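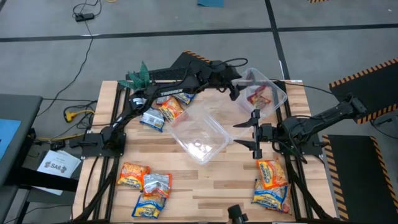 OPINION | FOOD & HOME

In praise of the snack drawer

Wednesday, August 11, 2021
By Catherine Jardine

My grandmother kept hers under the telephone. You pulled the brass handle, the whole cabinet shuddered, and there it all was: barley sugars, a sleeve of water crackers folded over and pegged, sultanas in a jar that had once held instant coffee, and usually one good thing, hidden at the back for whoever had the longest arms. I have lived in nine houses since then and the first thing I set up in every one of them, before the beds, is the snack drawer.

I want to argue for it properly, because I think it's going out of fashion. New kitchens have pantries you can walk into. They have tall pull-out racks and matching canisters with the names of the contents lettered on the front. I've stood in a few of these and admired them, I really have, but a pantry is where ingredients live. You go in there with a plan. A snack drawer is for people without a plan, and at four in the afternoon that's most of us!

When I wrote a few lines about this in June I asked readers to tell me what was in theirs, and I wasn't ready for the flood. There were 612 replies by the end of the month. I read every one, mostly in bed, mostly eating something. Fiona MacBrayne in Rarnurow keeps oatcakes, wine gums and a single tin of smoked oysters that she has moved between three addresses and has no intention of opening. Torben Ehlers keeps salted licorice, the fierce kind, on the theory that his kids won't touch it (they now love it, and he's had to start hiding the chocolate as well). A woman who signed herself only as "Night shift, Jodlow" wrote two pages on the correct way to reseal a bag of chips, which involves folding the corners in first and then rolling down, and I've been doing it her way ever since. It works beautifully. No peg!

What struck me, reading them in a heap like that, was how much of family life seems to go through this one small space. Who finished the ginger biscuits and put the empty packet back. Which parent buys the plain crackers and which one buys the cheesy ones. The teenager who has grown four inches and suddenly can't be kept in muesli bars. Jessie Haldane told me she knew her son was properly home from university when she opened the drawer on the Sunday night and it had been stripped to a packet of rice cakes. She went out and filled it again on the Monday, singing, she said, the whole way round the shop.

I do know the case against. Morfudd Nicholas, a dietitian I've argued with happily for years, thinks food you can see or reach without thinking is food you'll eat without thinking, and she'd like me to move the lot to a high shelf in the laundry. She may well be right about the biscuits. But I grew up in a house where you could help yourself, and then boarded for two years in one where you couldn't, where the cupboard had a little padlock and you had to ask, and I can tell you which of those houses made me think about food all day long. Being trusted with the barley sugars did me a lot of good.

It doesn't have to be junk, either. Mine at the moment has roasted chickpeas, dried apricots, a bag of the seedy crackers from Farquharson's (the dark ones, if you can get them, they sell out by lunch), dark chocolate, and a packet of those shrimp-flavoured puffs that taste of nothing in nature and are wonderful. It cost me 40 dollars to fill it from bare wood, which felt like a lot standing at the till and has kept five of us and a steady stream of neighbours going for weeks.

A few things I'd insist on. It should be low enough for a child of six. It should never be locked and it should never be tidied by anyone in a bad mood. Fruit goes in a bowl on the bench, where it can breathe and be seen. Visitors should be told about the drawer in the same breath as the bathroom. And there has to be one good thing at the back, always, even if it's only a fancy nougat left over from Christmas.

My grandmother's cabinet went to a cousin, who keeps batteries and takeaway menus in it. I've forgiven her, nearly. When I was there last month I slid a bag of barley sugars in behind the menus, right at the back, and I haven't said a word.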